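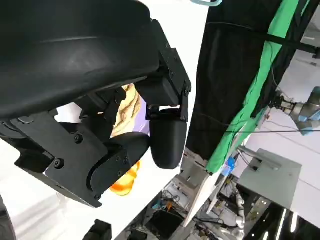
Kamlesh Joshi wrote:
I'd skip the vinegar. I put it in the rinse for most of a year and the towels came out no softer than before. What helped was using less detergent. The cap on the Kendel bottle holds way more than a normal load needs.

selorm_b wrote:
Disagree on vinegar. We have very hard water and I notice it when I leave it out. Half a cup, towels and sheets only. I don't use it on anything with elastic.

Kojo Asante wrote:
How old are the towels? Mine are 12 years old and no product is going to fix them. Also check whether they're 100 percent cotton. The blends I've had went flat and stayed flat.

adwoa.arthur wrote:
OP again. Cotton, 3 years old, washed every Sunday on warm. I've been filling the cap to the top line, so that's probably part of it. Is there a way to get the old detergent out, or do I just use less from now on?

Kamlesh Joshi wrote:
Run them once on hot with nothing in the drawer. If you see suds, run them again. After that I use two tablespoons. I gave up on the cap and measure into a mug.

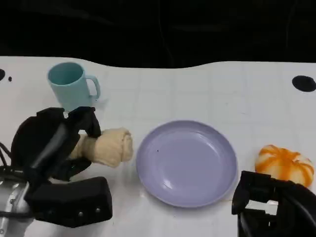 Light blue mug, white table.

Nana Addo wrote:
Two tablespoons is fine for a small load. For a full drum of towels I'd go to three. Too little and they start to smell by midweek, at least in our house.

selorm_b wrote:
The smell is more about drying. Ours sat in the washer overnight all through September and no amount of soap fixed it. Take them out right away and shake each one before it goes in the dryer.

Kojo Asante wrote:
Agree on shaking them out. Don't agree on dryer balls, before someone brings them up. Noisy and I saw no difference.

adwoa.arthur wrote:
Thanks all. Doing the hot wash tonight with no detergent. I'll leave the vinegar for a second round if they're still stiff.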